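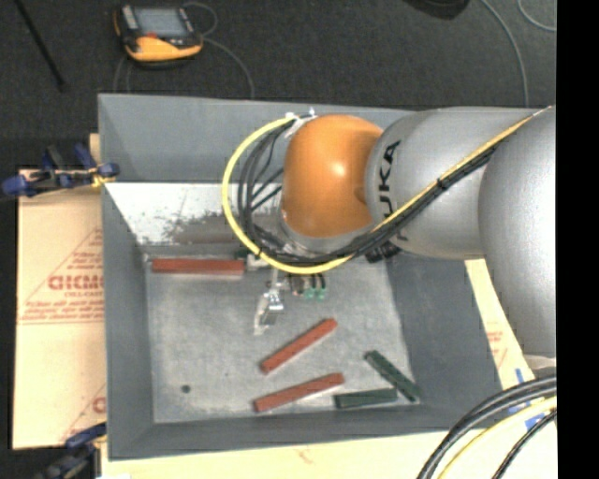 Monday, late, and I am writing this at the kitchen table with my shoes still on, so forgive the handwriting, future me. I promised Constanza I would keep up the diary through the whole gripper comparison and I have already skipped most of last week, so tonight I'm going to do it properly.

We got the small gripper on the KUKA first thing. I say first thing — it was closer to lunch by the time the flange adapter from Vurnton had been persuaded to sit flat, and Dirceu had gone through every screw in the tray by the vise looking for two that matched. But once it was on I was so pleased with it. After a month of the Drallari, which is a fine gripper but a big wide-shouldered thing that always wants more room than you have, it was lovely to see such narrow fingers going down among the blocks. The red ones and the green ones are the same as in September, and I laid them out at angles on purpose, with the two greens nearly touching at one end, because that is exactly the kind of spot where the Drallari kept nudging the neighbor while it closed.

The plan is 300 picks with each gripper, same blocks, same gray bin, same speed. Constanza wrote the plan and she is strict about it, bless her. I wanted to bump the speed up a little for the new one, and she looked at me over her glasses and said that if I changed two things at once she would make me do the whole month again. So the speed stayed where it was.

The morning's picks went well enough. The blocks lying along the wall are the hard ones, as before. The sloped sides of the bin mean the fingers can get down there, but the wrist has to lean, and when the wrist leans the cables come round with it. I spent far too long today just watching cables. The yellow one makes a great big loop out from the joint and it's generous enough for everything we've asked of it so far, but the black bundle hangs lower than I'd like and I don't trust it once we start reaching for the corners. I've put a note on the board to reroute it and buy better ties. Dirceu thinks it's fine. Dirceu thought the last hose was fine too, and I have not let him forget it.

We had seven failed grasps before we stopped for coffee, and every one of them was a block that turned a little as the fingers touched it. I stood there like a person watching a cat at a mouse hole. The fingers come down straight, one side touches a hair before the other, and round goes the block, just enough that the grip closes on a corner. With the Drallari you never noticed it, since the jaws were so wide they simply swept everything square. So there's one point for the old thing, and I wrote it down fairly even though I am plainly rooting for the new one.

Dirceu wondered if it was the camera giving us the angle a little wrong, and that ate most of the afternoon. The shiny panel along the top wall throws a mottled reflection, all white and gray with specks in it, and he had a theory that the block nearest to it was being measured with a bit of reflection stuck on its edge. We went back through the saved angles one at a time, him reading and me writing, and I have to admit he was on to something for that block, though not for the others. Tomorrow we'll tape something dull over the panel and repeat only those picks. I remember the people at Cavalcanti having the same trouble with their bins when we visited, and they just painted everything matte and never spoke of it again. Perhaps wise!

Oh, and the fingertips. The new set has the thin rubber and we also have the ribbed ones from Susosstead, still in their bag. I'd love to try the ribbed pair on the green blocks alone before we go any further, but see above regarding Constanza and two things at once. She did say that if the 300 are finished by Thursday's meeting, I can have the leftover time for whatever I like, which I have chosen to hear as a yes.

We shut down at 1715 by the lab clock and I set the pendant on the floor by the cell, then went back and moved it up to the shelf, having been told off about that before. Dirceu gave me a ride as far as the bridge and we talked about finger pads the entire way, poor man, with the heater going full blast.

To do in the morning: tape for the panel, ties, check whether the adapter screws have backed out at all, and ask Constanza where she put the torque driver. Soup is ready. More tomorrow.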